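White worktable against a brown wall - paint the wall or change the table?
Forum: Home & Workspace > Tables, desks and benches

marlow_pines
Started in October 2020

Hi all, long-time reader and very occasional poster. We've got a back room where the work happens, and over the summer I put in a white table, the Jekberg one with the wood edge, because everybody in this forum seems to love it. And I do like it! But the wall behind it was a sort of warm tan-brown when we moved in, and now that the table is there I keep walking past and wondering if the two of them get along. My sister says white needs a white or gray wall, full stop. I've got 2 cans of Parisi off-white sitting in the hall and I can't make myself open them. Would you paint? Or would you swap the top for something in plain wood and leave the wall alone? Money isn't endless, so please don't tell me to do both.

hollis_b
Paint it. I know people get attached to brown walls, and I had one myself for years, but a white top next to brown always looks to me like the table is waiting to be moved somewhere else. Off-white will brighten up the whole room too. You already own the paint, so you're most of the way there.

Quiltingroom
I'm going to disagree with hollis_b, nicely I hope. The wood edge is what saves it. I had a white top with a white edge against a tan wall and it looked like a hospital tray, just awful, and then I got one with a light edge (mine is birch, yours might be something else) and suddenly the table and the wall had something to say to each other. Keep the wall. If you paint it off-white you'll be forever noticing that the top is a colder white than the paint, and that will bother you a lot more than the brown ever did.

hollis_b
That last part is fair. Two whites that don't match can be miserable. I still say brown eats the light, especially in winter.

marlow_pines
Oh, I hadn't thought of the two whites fighting. Now I'm even less sure, thank you both, I think! To answer the question I got by private message: the top was $378 with delivery, so I'd be pretty sad to send it off to somebody's garage.

DeskDad
For that price you keep the table and you wipe it down properly. My one complaint with white tops is that every mark shows, and the wood edge soaks up whatever you spill if it wasn't sealed well. I gave mine two thin coats of Witix clear, left it overnight and haven't had any trouble. As for the wall, is it matte? Matte brown scuffs where chairs and elbows hit it, and that's what makes a brown wall look tired. Sometimes all it needs is a good cleaning.

Quiltingroom
Yes to cleaning first. Warm water, a soft sponge, and do a little patch down low before you go at the middle of it.

serena_f
Coming in with a long one, sorry, make yourselves some coffee. We had this very same argument here and I ended up on the brown side. My husband wanted gray. I lived with paint samples taped up for 23 days and took them down in the end, and this is what I learned along the way:

1. Look at the wall at night as well as in the morning. Under our lamps the gray samples went almost purple, and the brown stayed brown.

2. Have a good look at where the table edge lines up with the wall. Ours is a white top with a light wooden edge too, and the tan-brown behind it is smooth and even, so a shadow falling on it stays soft and doesn't turn into a dark smudge. I'm very fond of that corner now. 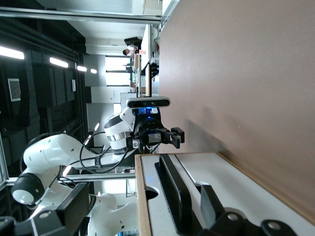 3. Get a sample pot before you commit to gallons. Drumix does a small one, and I painted a square of cardboard with it so I could carry it from room to room and hold it right up against the table.

4. If you do decide to paint, take the table out first. We pulled ours 8 inches away from the wall for a different job, thinking that would be plenty, and I still had to pick little specks off the wood with a fingernail.

So, marlow, my vote is to leave the wall be until next July, and if you still want the off-white by then, go ahead and enjoy it.
- Serena Fabbri

hollis_b
Okay, it's warmer than I was imagining. I'd still go lighter in my own house, but I can see why you stopped at brown.

DeskDad
What's the edge sealed with, Serena?

serena_f
Nothing besides what it came with! Should I be worried?

DeskDad
Put a drop of water on it somewhere out of the way. If it beads up, leave it alone.

marlow_pines
This is all so helpful. I'm going to wash the wall this weekend and leave the cans in the hall a while longer. Quiltingroom, do you add any soap to the water, or is it just plain?

Quiltingroom
A tiny squirt of dish soap, then go over it again with clean water. And dry it as you go or you'll get drip lines.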